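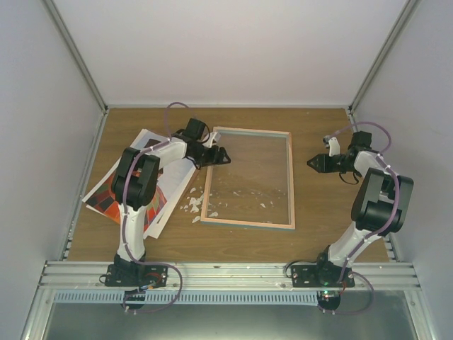 Home | Issues | Articles | Authors | Contact

Posted in April, by the Vilitz household repair study group

3. Broken glazing in small picture frames

3.1 Background

In the first part of this paper we described how households in Villia keep and hang their framed pictures. In this section we look at what happens with a frame after its glass is broken. The question is a simple one, but in the literature on domestic repair we have found little about it. Furniture and clothes are treated often, and ceramics have their own tradition, while the small frame is usually considered too cheap to study.

We sent a written questionnaire to 290 households and asked them to think of the last frame that was broken in their home. The answers show that the wooden border is in most cases kept, even when the picture is moved to another place. Many people wrote that they put the empty border in a cupboard and intended to buy new glass later. From the follow-up letters we know that later could mean several years.

3.2 The state of the frame after breakage

Figure 3 shows a frame of the kind we discuss. It is a tall rectangle with a thin border of light wood and a greenish-blue edge, and it lies flat on a wooden tabletop, which can be seen through the opening. The larger white fragments are together just outside the lower left corner, and smaller shards are spread over the lower half of the interior.

Figure 3. Empty picture frame with broken glass on a wooden tabletop.

For the person who must clean, the two groups of fragments are two different tasks. Large pieces can be lifted one by one with a thick glove and laid on newspaper. Small shards are harder to see on a surface with wood grain, and they should be collected with a damp paper towel, which is then thrown away. A dry brush is less suitable, as it pushes small pieces under the border. We recommend to lift the border only after the interior is free from glass, and to turn it over a tray.

3.3 Decision to repair or to discard

We held longer conversations in 14 of the households. In seven of them the frame was reglazed, at home or by the framer Pellegrini, whose workshop cuts glass to measure. The others gave price as the first reason against repair, and fear of cuts as the second. A border with a coloured edge was described several times as "too nice to throw", and such frames were kept also where the picture itself had no great value for the family.

One limitation must be mentioned. Our households were all readers of the local magazine Jurnel, where the study was announced, and they may be more careful with their things than other people. The next section treats acrylic sheet as a replacement for glass.

Comments (3)

framing_at_home: Useful, thank you. I would add that the groove of the border must also be checked. I always find one last splinter there when I put the new glass in.

Reader from Villia: We took part in the questionnaire. Our empty frame is still in the cupboard!

M.: Is the section on acrylic sheet already online? The link in the menu leads me back to this page.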